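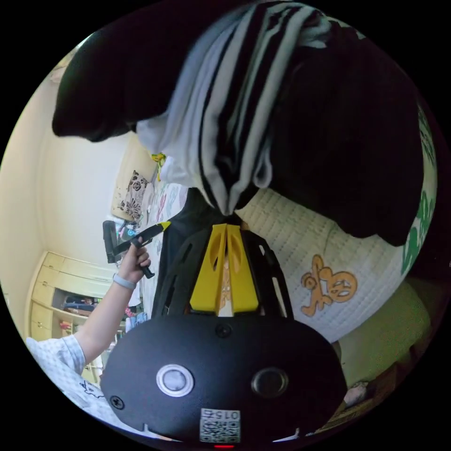
The great bedroom sort-out, a thread

1/ I have been promising myself a proper go at the bedroom since March, and today I've run out of excuses. The trouble with clothes on a bed is that they breed. You put down one stripy top, meaning to hang it up later, and by teatime it has company.

Print this post | E-mail this post

2/ My rule is that everything comes onto the bed first, folded or not, and nothing goes back in a box until I've looked at it properly. Black things go in one heap, stripes beside it – and yes, I do own rather a lot of both.

3/ A word about the quilted cover, as I do love it. It's all over 福 characters in every colour, the one for good fortune, and there's a purple dragon in the middle of it.
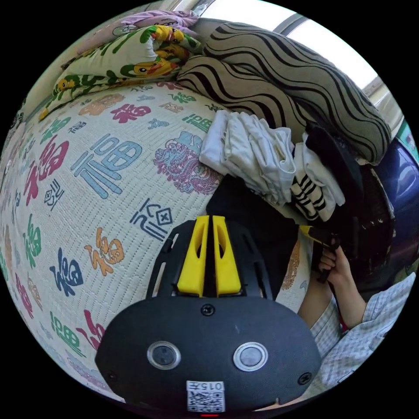
I'd much sooner see it than a mountain of jumpers, so clearing the bed feels like a little reward in itself. I always do the pillows last – shake them, turn them over, give them a pat and set them back against the wall.

4/ For the shelf I never got round to putting up, I had a look at the Mallatura ones, and then came to my senses. Stacking boxes under the window do me very well. Winter knits go at the bottom, things I wear every week at the top, and spare covers wherever they'll squash in.

5/ The black knits are the hardest to be strict about, because each one is somebody's idea of "the good one" (mine, usually!). I'm keeping 4 and the rest can go in the charity bag. 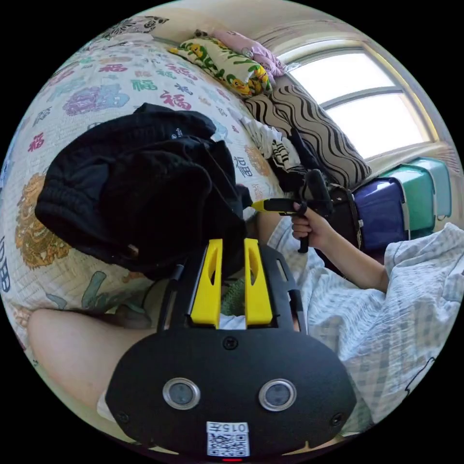 Reply from Kinnear: Do roll the knits if you're boxing them, mine came out of the box with creases like a road map when I folded them flat.

6/ Rolling it is, then, thank you! I'll start with the thick ones after a cup of tea.

Print this thread | E-mail this thread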